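Print this page | E-mail this page
Reading time: 2 min

Mustdale opens its spice-tray workshop in Draromham this September

I've been selling kitchen storage at Mustdale for 17 years, and the question I still get most is what to do with all the little bottles and jars. You know the ones! They start out in a neat row by the stove and end up three deep in a cupboard, with two open cumins and no paprika.

So I'm very happy to announce that our tray workshop is opening its doors in Draromham in September. It's a small room behind the Charbonneau bakery (follow the smell of bread, then turn left), and there's space for 12 people at a time. Bring your jars from home, lids and all, and we'll help you sort them onto a tray that fits your shelf.

We tried the idea out in Ustmont last winter and 167 households came through, which was a lot more than I'd planned tea for. Between them they brought in some 3,689 jars. My own favorite was a bottle of vanilla older than my car.

A session runs for an hour and a half, and you go home with your tray filled. We start with the tall bottles at one end, then work down to the small ones, and I'll happily argue with you over whether salt belongs with the spices or out on the counter. (Counter. Always the counter.)

Places are free for the first month, and after that there's a small charge to cover the room. To book, stop by the Mustdale shop in Draromham any morning before noon, or leave your name at the bakery.
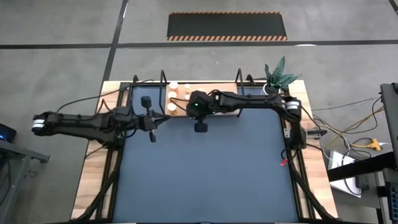
If your jars don't have labels, bring them anyway. We keep a stack of blank ones and a couple of decent pens by the door, and most things can be worked out with a good sniff.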